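Moving a sourdough starter to a new town, do I need to start over?

Liya Gebretsadik
Posted in Baking and Bread

Hello everyone! I have kept the same sourdough starter going since my aunt gave me a spoonful of hers in a jam jar, and I'm very attached to it (it has a name, but I'll keep that to myself). In April we are moving from Plesville to Trirnomthorpe, which is a good two days in the car with one night at a motel, and from what I hear the water there is much harder than ours. My husband says to toss it and make a new one when we arrive. I would really rather not!
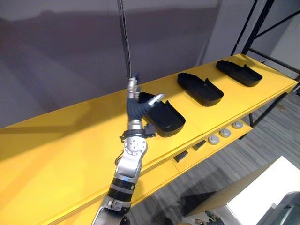 At the moment I feed it every morning with equal parts flour and water, and it doubles in about 6 hours on the kitchen counter. My plan was to put it in a cooler on the back seat with the lid a little loose. Will it survive the heat if we stop for lunch and leave the car parked? And do I need to bring some of my old water along so it doesn't get a shock? I've read three different answers to that and now I'm more confused than when I began.

Thank you so much in advance, you were all so kind about my flat rye loaf.

12 comments · 4 shares

Wolde

Please don't toss it, Liya! I've moved house with mine twice and it came through both times, a bit sulky the first week and then right back to normal. The night before you leave, feed it stiff: use half as much water as flour, so you get something closer to a ball of dough. A stiff starter works slower and won't climb out of the jar while you're on the highway. Pick a jar with plenty of headroom, set the lid on without screwing it down, and stand the whole thing in a bowl in the cooler with one ice pack wrapped in a dish towel. Bring the cooler into the motel with you at night.

Then dry some as a backup, and do it this week so you aren't fussing with it while you're packing boxes. Spread a thin layer on parchment paper, leave it out until it snaps like a cracker, crumble it up and keep it in an envelope. I had 16 grams of flakes in a drawer for over a year and they woke up after a few days of feeding. 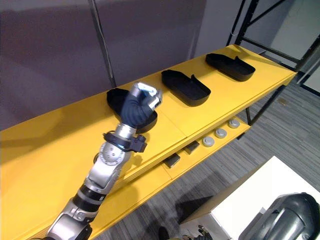 Robotic hand over a long yellow workbench

As for the water, hard water has never bothered mine. Chlorine is the thing I'd watch. If the tap smells like a swimming pool, fill a pitcher and let it stand overnight, and if that doesn't help, use bottled for the first few feedings and see how it does.

Vokska

just put it in the fridge jar and drive. mine sat in a hot garage all afternoon once and was fine. also 200 grams is way more than you need to carry, a tablespoon will do

Contact us | Copyright Home Help Neighbors | Back to top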